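Projects > Small Grants > Skovton washrooms > Progress reports > Report 2

Skovton washroom refit, second progress report
Oct 15, 2019

Sorry this is short on polish, wanted to get it to you before the drawdown date. Figures are on the claim form, this is the words part.

Where we are

Ground floor washroom: nearly done. Sink in, faucet in, mirror cabinet up, walls finished. Snag list still open, see below.
Upstairs washroom: stripped out, pipes moved, no fixtures yet. Behind where we said we would be in the September report.
Corridor and store closet: not started, was never meant to be at this stage.

So overall one room close to handover and one that still looks like a building site. I would call it 2 weeks behind. The first report said we had slack in the plan and we have now used it.

What held us up

Mostly the wall upstairs. When the old tile came off the plaster came with it, the whole lower half behind where the sink goes. Nutby (our contractor) stopped work for nine days while we argued over patching it or boarding it. We went with boarding. Costs more now but a sink hung on patched plaster was never going to last in a building that gets used this hard. The extra is coming out of contingency and is inside the limit you set, so no request attached to this report.

Second thing was the delivery. The basins were ordered together from Dasteck and only one turned up. Other one arrived last week, checked for chips, boxed up in the store closet. Fine.

Ground floor in more detail

You asked last time for a bit more on the finish and how it is holding to the spec we agreed, so.

Walls. Gray all through, as per the sample board. We had a long back and forth on this, the users' group wanted white, cleaning staff did not. White shows every splash. The gray went up well and people have come round to it. It has a slight mottle and some darker streaking, very faint, you notice it more when the light comes across from the side. I have asked Nutby if that evens out or if it is simply how the product looks. Waiting to hear. Not a reason to hold back payment in my view but it is on the list.

Sink. White ceramic basin, chrome drain, single lever faucet. The lever was the one thing everybody agreed on. The old pair of taps were stiff and some of our older users couldn't turn them at all, had to ask for help just to wash there hands. A lever you can push with a wrist or an elbow.

Mirror cabinet. White frame, stepped moldings, ledge underneath. This is the one the users' group picked out of the catalog and it's a bit fancier than the plain one in the original spec, same price band. The ledge was what sold it. People want somewhere to put a pair of glasses or a ring while they wash.

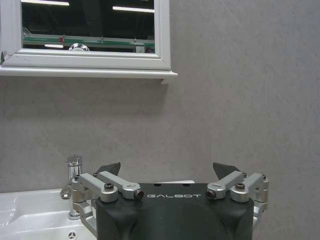
Ground floor washroom: basin and lever faucet, with the mirror cabinet and its ledge on the gray wall.

Lighting. Fluorescent strips, kept as agreed to save money. The ceiling is dark, which I was nervous about, but the strips are bright and with a mirror on the wall it doesn't feel gloomy to me. If we get complaints we will look at lightening the ceiling later from our own funds, not this grant.

Snags still open, ground floor

- Streaks on gray wall, see above
- Sealant where basin meets wall, needs a second look
- Cabinet height. Set for a standing adult. Two people have asked about a lower mirror for wheelchair users. We do not want to move the cabinet, so looking at a second mirror on the side wall. Will price it.
- Door closer is too strong, nothing to do with this contract but it came up
- Soap. No dispenser chosen yet. The ledge will just fill up with bottles if we don't sort this soon

Money

Spend is on the form. In words: we have claimed for ground floor labor and fixtures, and the upstairs strip out. Not claimed yet: upstairs boarding, second basin (invoice only just in), flooring. Match funding from the Boateng fund is all in and banked, you had asked for confirmation of that, letter is attached to the claim.

One query from our side. The grant letter says we keep receipts over $100 but the claim form has a line for everything. We have been sending you everything. If you only want the bigger ones tell me and I'll stop, it would save a fair bit of scanning.

People using the building

Open all the way through, which was a condition. We had 31 replies to the short survey we left at the front desk. Most comments were on noise and dust in the corridor, which is fair, the dust sheets kept coming down. Nutby now tape them every evening and that's better. Several people said the lever faucet was the best thing about the new room. A few wanted a hook by the sink for bags and coats. Easy one, we will do that.

Nothing much on the color. I had expected more given the arguements beforehand.

Next

Boarding upstairs goes up first, then the wall finish. Before they start I want an answer on the streaking so we don't get the same thing twice. Then basin, faucet, cabinet, in that order, same models as downstairs so that spares are shared. Flooring in both rooms last.

After that the corridor paint, which our own people are doing, no cost to the grant.

Risks

Wall upstairs could turn up something else, though with the lower half already open I think we have seen the worst of it. Contingency is thinner than I'd like. If anything big comes up I will ring you before we spend, not after.

Also the winter program starts soon and the building gets a lot busier. Would much rather have both rooms open by then. Nutby say they can do it. I have asked them for that in writing and will forward when I get it.

What we need from you

Answer on the receipts question. And an ok, by email is fine, to swap the plain mirror in the spec for the framed cabinet upstairs as well. You approved it for the ground floor only and I don't want to order on a guess.

Visit any time, just let the front desk know so someone can walk you up past the dust sheets.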